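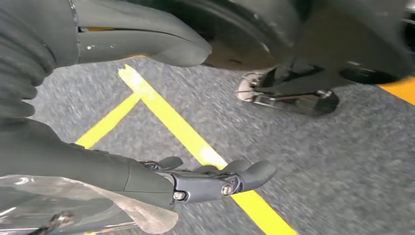
Mar 11, 2019
By the Pastine Parish Outreach Office

This report covers the Rewi Fund grant for the Lenten meal and visiting program, from the start of work in November to the end of last week.

The grant pays for two things: a weekly hot supper in the parish hall at Druturton, and home visits to older parishioners who can no longer get to Sunday Mass. Both are running. The suppers began on time. The visits began two weeks late, as the diocesan safeguarding course was full and our visitors had to wait for the next one.

Suppers. We have served 458 meals so far against a target of 600 by Holy Week. The two Fridays lost to ice in January account for most of the gap. Evening prayer is said in the side chapel before the meal and anyone may come, but it is kept separate from the supper and no one is asked to attend. Between a third and half of the guests usually do. The Methodist congregation on Liline Street has taken over the cooking on the second Friday of each month and will continue through June.
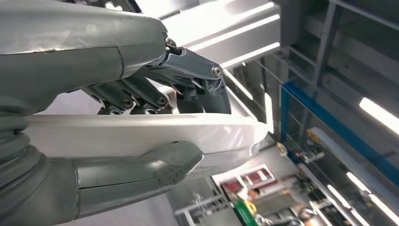 Visits. There are 16 trained visitors, working in pairs. They see over 60 people a month, most of them at home and a few at the Druturton nursing home. Communion is brought to those who ask for it. Several families have requested large-print missals and we ordered a box of these from the materials line. The first delivery was the wrong edition and went back.

Spending. Food costs are slightly under budget thanks to the Methodist share. Mileage is over – the Pastine end of the parish is more spread out than we allowed for in the application. We would like to move the unspent food money to mileage and will send the change form with the next claim. Hall heating is being paid from parish funds and is not charged to the grant.

Still to do. The Holy Thursday supper needs a second serving table and a decision on whether to seat people in two sittings. The visitors have asked for a half-day of prayer and training after Easter, and we have penciled in the retreat room. The guest survey promised in the application has been printed but not handed out. It will go out at the next two suppers, and the results will be in the final report.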